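4.2 Data collection and retry policy

Grasp attempts were collected on a KUKA arm with a narrow gripper working over a shallow metal bin. The bin was filled with toys and household items of mixed size and stiffness. We ran more than 3000 attempts with the Dilorik planner, and held back 700 of them for testing. Each attempt was labeled from the gripper width after lift. When a grasp failed, the planner was allowed 2 retries — the object set was left as it lay between them.
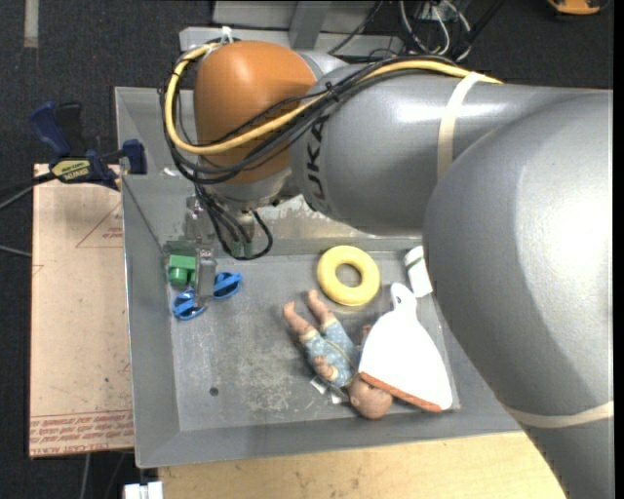
Figure 3. Workspace with the arm over the bin and a mixed set of objects.

Vivek Kaushik objected to an early draft of this section on the grounds that retries and first attempts should never share one success rate, as a retry starts from a pile the arm may already have disturbed. We agree, and Table 2 now lists them separately.

First attempts were used to train the grasp scorer. Retries were used only to tune the stopping rule. Attempts in which two objects were lifted together were counted as failures, even if the target was one of them. Thin parts close to the bin walls were the hardest case for the scorer, and we return to them in Section 5.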